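Tote Bags: Your Questions Answered

We get a lot of mail about our canvas totes here at Zuvik, and we love it, so please keep writing! These are the things people ask most often.

How much will one hold?

More than you'd think, though we'd ask you to be kind to it. A week's worth of vegetables for two people is fine, and so is a stack of library books. If you're carrying glass jars, wrap a dish towel between them and put them in first, then the bread and soft fruit on top (we have all squashed a peach or two learning this).

Can I put it in the washing machine?

You can, but we'd rather you didn't do it often. Canvas shrinks a little in hot water, and a dark print next to cream cloth needs some care. Turn the bag inside out, use cold water and a mild soap, and hang it up by the handles out of the sun. For a small spot, a damp cloth and some patience will usually do it.

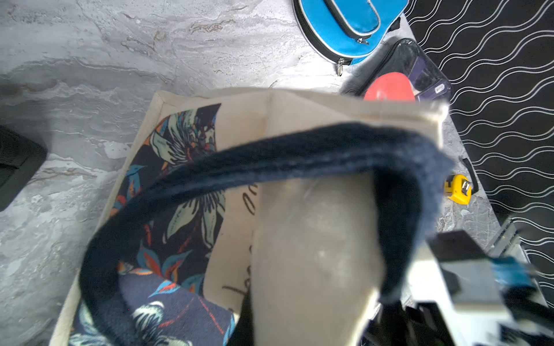 The floral tote, with its navy background and soft navy handle.

The handles have gone fuzzy. Is something wrong?

Not at all. They have a soft, felt-like feel, and they get softer with use. If a bit of lint bothers you, go over them lightly with a clothes brush. Please don't use a razor near the stitching.

How do I get creases out of the top edge?

Stuff the bag with a bath towel, stand it up, and leave it overnight. If that isn't enough, iron the plain canvas from the inside on medium with a cloth in between, and keep the iron well away from the flowers and the handles.

Do you still have the Birkum stripe?

I'm afraid we sold the last of those in August. The Stistthorpe shop may have 3 or 4 tucked away, so it's worth giving them a call.

What if a seam comes loose?

Send it back to us and Chutima Nuchit will mend it at her bench, free of charge for the first 5 years. Please empty the pockets of your other things before you mail it, and tuck in a note with your name and return address.

Last updated 27 February 2018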